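Koubek four-panel folding divider, with notes on the Stuklow tablecloth

The divider has been standing in my workroom since October, between the brick wall and the desk area. I bought it to screen off a storage corner and paid 154 for it. Each of the four panels is faced with beige woven material with a fine brown dotted pattern, and the weave has stayed flat in normal use.

Assembly took one evening. The hinges are small metal parts, and mine needed one more turn of the screwdriver after the first week. On carpet the divider stands well as long as the two outer panels are angled. Opened out nearly straight, it rocks when a door closes. 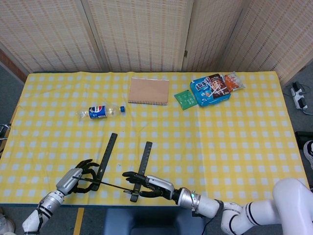 The tablecloth is the yellow-and-white gingham from Stuklow. The listing gives a weight of 200 grams per square meter. The checks run square to the table, so a crooked cloth shows at once. It covers a rectangular work table well enough, but a ruler or a notebook pushed across it will drag the fabric. Four clips underneath fixed most of that — the Zultia ones hold better than the Costham ones, which slip.

Light transmission through the divider is moderate. With a lamp behind it, outlines show through the weave. Sound passes straight through. Adoración Mateos has the same model on a tile floor and added felt pads under each panel, and I would do the same on any hard surface.

Divider: four out of five. Tablecloth: three, or four if you already own clips.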